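Mudámos o escritório da Drumo para Henport e passei a ir de comboio. Fica o fio com o que aprendi, para quem faz a linha de Gestcombe.

O passe mensal compensa a partir de 16 viagens. Abaixo disso, sai mais barato comprar bilhetes avulso na aplicação.

De manhã há dois comboios diretos. Os outros param em Calvo e obrigam a mudar de linha, com pouco tempo para atravessar a estação.
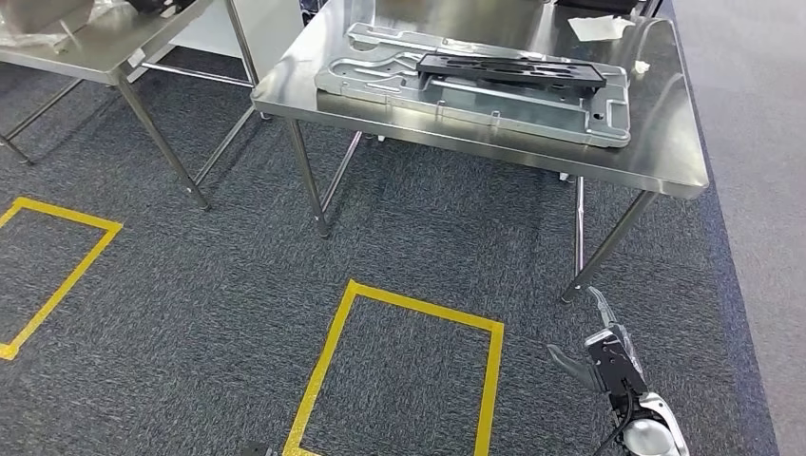
Tyra Lindqvist: o segundo direto vai sempre cheio a partir de Calvo. Quem quiser ir sentado tem de apanhar o primeiro.

Confirmo. Tenho apanhado o primeiro e leio o caminho todo. Na carruagem da frente quase não há rede, por isso convém descarregar antes o que se quer ouvir.

As bicicletas vão só na última carruagem. Há dois ganchos e costumam estar ocupados no regresso.
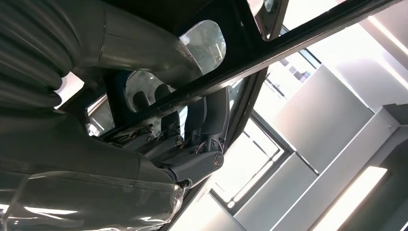

O passe serve também para o autocarro da estação?
Para o autocarro é preciso pagar o suplemento na bilheteira, no momento em que se carrega o passe. Na aplicação essa opção não aparece.

O horário muda em junho. O primeiro direto passa a sair mais cedo e o último da noite deixa de parar em Calvo. Já está afixado na estação de Gestcombe, ao lado da bilheteira.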